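Search this site Enter keywords Go

Where the Panels Meet

Flat surfaces are made in pieces. A sheet leaves the press at a fixed width, and anything wider has to be joined. The joint is the part of a tabletop that gets the least attention in a showroom and the most in a repair shop, and the reasons come down to moisture, glue and a few thousandths of an inch.

The repair shop at Sarmiento, on the north side of Larnville, keeps a ledger of every top that comes in. It goes back 12 years and lists 1,269 jobs. Rhea Sison, who took over the ledger with the lease, sorts the entries by cause of failure. The largest group is lifted or opened seams. Burns and scratches come second. Broken corners are a distant third.

A seam opens for one of two reasons. The first is movement in the core. Wood and wood-based boards take up water from the air and give it back, and they change size as they do. Solid lumber moves mainly across the grain. Particleboard and fiberboard swell most in thickness, and a board that has swollen in thickness seldom returns to its original dimension. If water reaches the core at a joint, the two edges rise into a low ridge. A fingernail will find the ridge well before the eye does.

The second reason is the substructure. Two panels laid side by side on a frame will stay level only as long as the frame does. A frame with a sagging rail lets one panel drop, and the edge of the other is left standing proud. Filling the gap does nothing for this. The filler cracks along the same line within a season, and the customer brings the table back.

Sison checks for both with a straightedge and a set of feeler gauges. The straightedge is laid square across the joint at several points, and the gap under it is measured at each. A step that is the same along the whole length suggests panels of unequal thickness. One that grows toward the middle suggests the rail. A peak at the joint, falling away on both sides, is swelling. 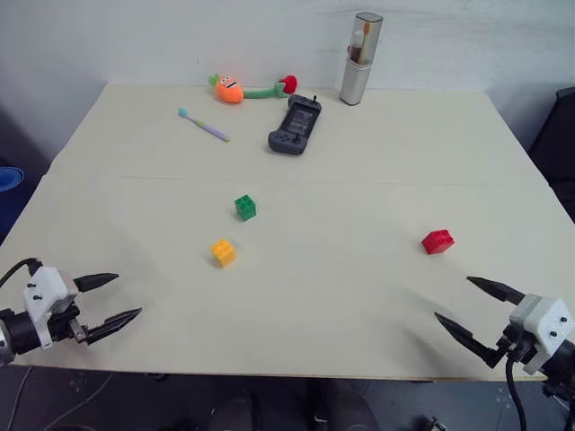
Cherry Mae Pascual disagrees with the order of the checks. She would look underneath first, she says, because a straightedge reading taken on a table with one short leg is a reading of the floor, and she has seen good panels planed down to match a bad one.

The point is a fair one, and the Larnville shop has since added a level to the kit. The table is leveled, the fasteners are tightened in sequence from the center outward, and only then is the surface measured. A fair share of steps disappear at the second stage. They were loose screws.

Joining methods differ in how much they forgive. A plain butt joint relies on glue and on whatever is holding the panels down. It is cheap, and it can be cut on any saw with a clean blade. Splines and dowels add alignment, which matters more than strength in a top that is supported along its length. Draw bolts, set into pockets on the underside, pull the two edges together and can be released later. They are common on counters and on conference tables that have to go up in an elevator.

At Rarnlow, a contract furniture plant, tops deeper than 39 inches are made as a front and a back panel with draw bolts at 5 points. The joint is left dry. The plant's reasoning is that a dry joint can be opened, cleaned and closed again, and that a glued one will be damaged the first time an office moves. The cost is a visible line. Crumbs and coffee find it.

Color affects how visible that line is. A pale top shows a dark seam once dirt has settled in. A dark top hides the dirt but shows a step, as light from a window catches the raised edge. Matte finishes help in the second case and make the first one worse, as they are harder to wipe clean.

Sealing the panel edges before assembly is the single most useful measure. The Fistwood method, taught in evening classes in the county, calls for two thin coats of varnish on each cut edge, with a full night between them, and a bead of wax in the joint before the bolts are drawn up. The wax has to be renewed. The next class starts in March, and students are asked to bring an offcut with at least one sawn edge.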